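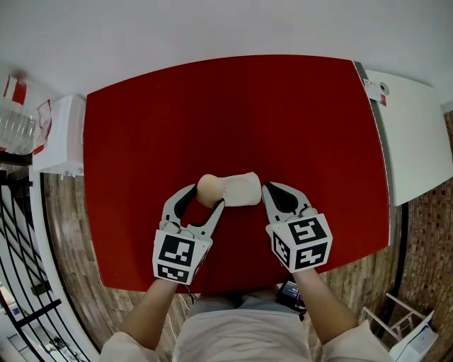

Jinstead Courier to Arrive by Mail Starting in October

6 February 2018

The Jinstead Courier will stop using its own carriers this fall and send the print paper to subscribers through the mail, the paper told readers in a front-page notice.

The change takes effect with the first issue in October. Home subscribers in town should get the paper the same day it is printed, but later than they do now. Those on rural routes past Skonov may wait until the next day. The Courier will also drop its Sunday edition and fold the comics, the puzzle page and the long obituaries into a larger Saturday paper.

Editor Yasaman Soltani said the paper had been short of carriers for most of the past two years. At the start of the winter, 15 of its 50 routes had no regular driver, and newsroom and advertising staff were covering them before their shifts.

"We had a reporter finish a school board story at eleven and start throwing papers at three," Soltani said. "I can't ask people to keep doing that."
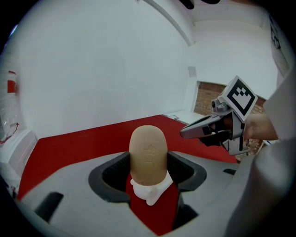

The mail schedule brings an earlier press time. Pages now close shortly before midnight. Under the new plan they will close at 5:30 p.m., so that bundles can reach the Rarnarell sorting center in time for the morning trucks. Night meetings and most high school games will miss the next day's paper and run a day late in print, with full reports going up on the website the same evening.

Farzad Ebrahimi, who runs the sports desk, said box scores would stay in the print edition. Game stories will be shorter and lean more on interviews, and the Friday football pages will move to Saturday's website and then to the next printed issue.

The Courier has 28 carriers, all of them independent contractors. Each will be paid a bonus for staying through the end of September. Two will be kept on to fill the street boxes and deliver to stores, the hospital and the Doležal Street senior apartments, where the paper will still be dropped off by hand before breakfast.

Subscription prices will not change this year. Readers who paid for Sunday delivery only – about 400 households – will be moved to Saturday unless they ask for a refund. 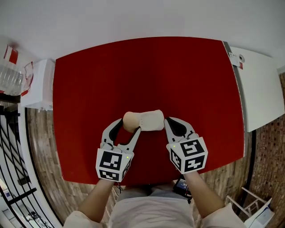
Touran Parsa wrote to the paper that she would keep her subscription but did not see the point of a morning paper that shows up after lunch. She asked that the crossword, at least, be posted online by 6 a.m.

Soltani said the paper was looking into it. Refund requests can be made by phone or at the front counter through the end of September.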